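Section 2: Setting Up and Your First Steamed Vegetable

Welcome to your Clekska tabletop cooker! It's a cheerful little thing to have on the counter, and you can be cooking with it the same afternoon you unpack it. Start with something easy. We love a whole bell pepper for a first try — it fits the pot nicely and comes out soft and sweet.

Before you start

Wash the pot and the lid in warm, soapy water and dry them well. Wipe the base with a damp cloth only.

CAUTION: Never put the base in water or under the faucet.

1. Set the base on a flat, dry surface with the control panel facing you. Leave the plug out of the wall for now.

2. Place the pot on the base and turn it until the long handle points off to the right. Left-handed cooks can turn it the other way.

3. Pour in 200 ml of water. For a very large pepper, go up to 280 ml.

4. Rinse the pepper and put it in whole, stem up. Yellow ones are our favorite!

5. Lower the glass lid by its knob and let the metal rim settle evenly on the pot. You can keep an eye on the pepper right through the glass. 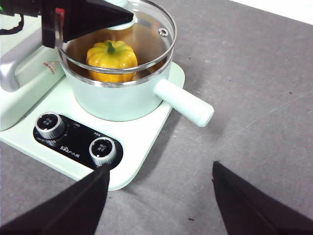 6. Check that the small round vent in the lid is clear. Steam comes out here, so keep your face and hands away from it during cooking.

7. Plug in the base and set both knobs as shown on your quick-start card. Cook for 19 minutes.

8. Turn both knobs to off, unplug the base, and wait 2 minutes before lifting the lid. Tilt it away from you as you go.

NOTE: The handle reaches out past the base. Keep that side of the counter free, especially with kids in the kitchen.

Peel the skin off once the pepper is cool enough to touch, tear it into strips, and add olive oil and a pinch of salt. Wonderful on toast — and just as good cold the next day!

Last updated: June
Guide written by Tyyne Laitinen
Contact Clekska Support | © Clekska | Back to top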